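Darnura tide and swell clock, after one winter of use

I bought the Darnura clock because I surf before work and I was tired of opening three websites in the dark. It stands on a shelf and it shows the tide, the swell height and period, and the wind for one beach which you choose in the menu. My beach is Stotdale, where the sandbank works only for 2 hours on each side of low water, so for me the tide is the main thing.

The setting up was easy. You connect it to the home network, you search for the beach, and after a short wait the numbers come. The booklet is thin and the print is too small, but the steps are in a good order. Only the time zone I had to enter twice.

The tide times are very good. I compared them with the printed table from the harbour shop and the difference was never more than a few minutes. The swell height is less exact. When the swell comes from the south-west it is usually right, but with a short wind swell from the north it shows too much, and I drove two times to Stotdale for waves that were up to my knee. My friend Hongmei Tang has the same clock set for Praltenton, a more open beach, and she finds the height correct on most days. 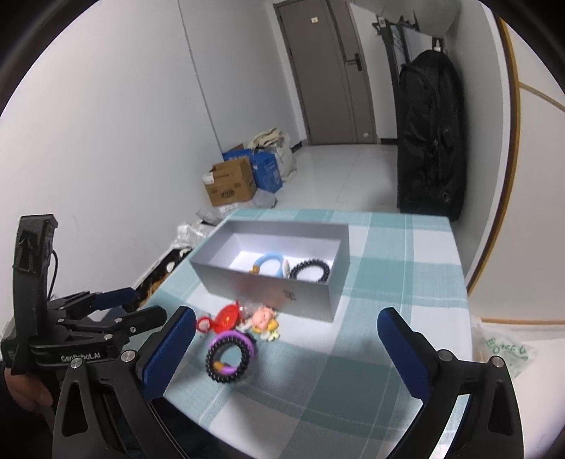

Does it still show something when the internet is down?
The tide stays on the screen, as the clock keeps 336 hours of tide times in its memory. Swell and wind disappear after a short time and you see only two lines.

The screen is clear from the bed, even without my glasses. At night it becomes darker by itself, though for my taste still not dark enough. There is an alarm which rings only if the swell is above the height you choose. I like this idea very much. On one Wednesday it rang at half past five for a clean swell with long period, and I had the best session of February.

I paid 90 pounds. For a person who lives far from the sea it is too much money, the free forecasts are enough. If your beach depends on the tide as mine does, I can recommend it. I would like a second beach in the menu, and a longer cable.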